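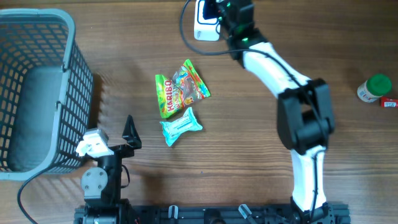 Jedomis Mesh Basket, Dark Gray
Zoltier storage range

Open-top plastic basket for shelves, counters and tabletops. The walls are a perforated grid and the bottom is a solid panel, so small packets and wrappers stay inside and crumbs do not drop through to the shelf. The rim is a lighter gray than the body and runs around the top edge.

Typical contents: bagged candy, single bars, tea packets, sauce sachets. Flat bags such as the Haribo gummies on the table can be laid down or stood on edge against the mesh. Standing them on edge keeps the printed side facing up front and makes better use of the floor area.

Specifications
Type: open basket, no lid
Material: plastic
Walls: grid-pattern mesh
Bottom: solid
Color: dark gray, light gray rim
Load: up to 3 kg, evenly distributed
Length at rim: 335 mm
Pack size: 2

Placement
For use on level indoor surfaces. On finished wood, lift the basket to move it - dragging a loaded basket can mark the finish. Allow 30 mm of clearance behind the basket on closed shelves. The basket is not intended for wall mounting.

Cleaning
Empty before washing. Rinse the mesh from the outside in, using lukewarm water and dish soap, and wipe the bottom panel with a soft cloth. Sugar residue in the grid openings comes out with a soft brush. Do not use scouring pads or solvent cleaners. Not suitable for the dishwasher. Dry fully before refilling with paper-wrapped goods.

Compatibility
Fits the Wurketti pantry shelf in the standard depth. Does not fit the Ibarra narrow drawer insert. Clip-on label holders from the Zoltier range attach to the rim and are sold separately.

Supplied with: two baskets, care leaflet. Contents and accessories not included.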